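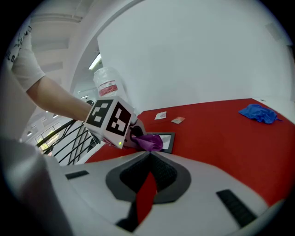

One of a pair of hand-held grippers closes on a purple cloth over a black picture frame.

Kurnton opens orders for hand-held gripper kit, adds recording service

Kurnton has opened orders for its two-handed demonstration kit, a pair of hand-held grippers with which a person carries out a task directly while the motion is logged for later use in training robot arms. The company is also offering a recording service for customers who want finished data and do not plan to run sessions themselves.

The kit is sold under the name Skimutetti. It consists of two grippers, each with its own camera, a charging base, a set of spare jaw pads and a license for the desktop software. The top of each gripper carries a cube printed with black-and-white marker patterns, used to work out where the tool is and which way it is turned. An indicator light on the lower corner of the cube reports the recording state.

According to the data sheet, each gripper weighs 310 grams without its cable and the jaws open to 80 millimeters. The earlier single-hand version weighed 305 grams. Ghizlane Naciri, who leads hardware at Kurnton, said the difference comes from a stiffer mount between the cube and the body.

"On the old unit the mount could flex when the operator squeezed hard," Naciri said. "The marker then reported a small rotation that the jaw had not made. For picking up boxes you could ignore it. For cloth you could not."

Cloth handling is the first task family covered by the recording service. The published task list includes lifting a cloth from a flat object, wiping a surface, folding in half and folding in quarters, and moving small flat items such as cards from one part of a table to another. Tasks can be ordered with one or two grippers. Customers may supply their own objects or choose from a stock set, and may specify the color of the table covering.

The service is run from Draltgate by a team under Évan Tanguy. Operators are trained on each task before recording starts, and sessions are limited to 15 minutes between breaks. Every recording is checked for lost marker tracking, dropped video and timing drift between the two grippers. Recordings that fail are repeated at no charge. Delivered files contain the video from both grippers, jaw opening, tool position and a plain-text task label.

Tanguy said the most common fault in early sessions was a hidden marker. "People bring their hands together when they fold, and one cube ends up behind the other," he said. "We now teach a slightly wider grip. The software also warns the operator as soon as a marker has been lost for too long."

Roussel, a maker of textile sorting equipment, has been using a pre-release kit on its own premises. Timothée Deschamps, a process engineer there, said setup was straightforward but that calibration has to be redone whenever a jaw pad is replaced – a step missing from the printed guide. He also found the wide-angle view hard to judge by eye near the edges, where straight table sides appear bent. The software corrects for this on export, but the live preview does not.

Kurnton said a corrected guide is available for download and that a corrected preview is planned for the October software release. The same release is to add support for a third, fixed camera. Current owners of the single-hand version will receive the update but will need a second gripper and the new base to record two-handed tasks.

The kit can be bought outright or rented by the month. Prices are given on request and depend on the number of software seats. Recording work is quoted per task after a short trial session, and the trial recordings are handed over whether or not the customer goes ahead. Requests for either should be sent to Lucienne Hoarau in the Kurnton sales office. Replacement jaw pads and marker cubes are stocked separately, and cubes are supplied with a calibration sheet matched to the individual part.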